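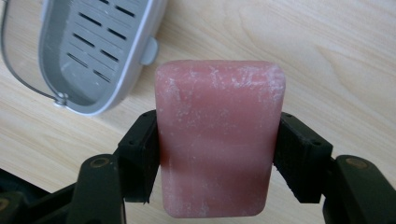
Mbali Potgieter wrote in to ask why her bar soap turns to jelly at one end and gets a dusty white crust at the other, and whether she should give up and go back to the pump bottle. A few other readers asked much the same thing in April, so the answers are collected on this page.

The jelly comes from standing water. The crust is usually soap scum, which forms when soap meets the minerals in hard water and then dries on the surface. Neither one means the bar has spoiled. Rinse it under lukewarm water, rub it with your thumb, and keep using it.

Pick a dish that drains

A flat saucer is the worst place for soap. It holds a spoonful of water and the bar sits in it all day. Look for slots, ridges or a raised insert that keeps the underside clear of the puddle. An insert with slits is good as long as the slits are wide enough to clean. Very fine ones clog within a week or two.

Check where the water goes after it passes through. Some dishes have a tray underneath that has to be emptied. Others drain straight out and should sit on the edge of the sink. If yours has a tray, tip it out when you brush your teeth at night.

Metal rims look nice but show every water spot. Wipe them dry with the hand towel. Plated rims can start to rust at the joint with the insert, so lift the insert out now and then if it comes apart.

Where to put the dish

Keep it out of the direct line of the faucet or shower head. In our apartment the dish used to stand right under the shower and a bar was gone in 12 days. Moved to the shelf at the other end of the tub, the same kind lasted more than twice as long. Bo-ram Oh keeps hers on the windowsill and says it works, but strong sun can fade colored soap and make scented bars lose their smell.

If the dish goes on a wooden table or vanity, put a folded washcloth or a cork coaster under it. Soapy water left on wood dulls the finish and leaves a pale ring. Don't set the bar itself down on the wood, even for a minute while you rinse the dish. It's an easy thing to forget.

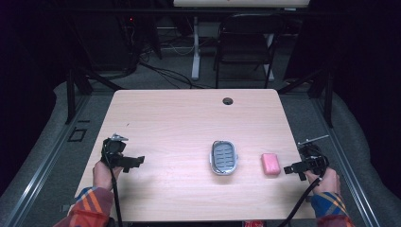
Cleaning the dish

Once a week is enough for most households.

1. Take the soap off and knock any loose bits into the trash. Large lumps don't belong in the drain.

2. Soak the dish in hot water for ten minutes. If there is a hard white film, use half water and half white vinegar, but skip the vinegar on natural stone.

3. Scrub the slots with an old toothbrush. For narrow slits, a wooden toothpick or a pipe cleaner does a better job.

4. Rinse, dry with a cloth, and let the bar air out before you put it back.

Making a bar last

Unwrap new bars and leave them in the linen closet for a month or so before use – they dry out a little and get harder. Turn the bar over every couple of days so both faces dry. With a big family, keep 2 bars going and switch between them.

When it gets too thin to hold, wet the sliver and the new bar, press them together and leave them overnight.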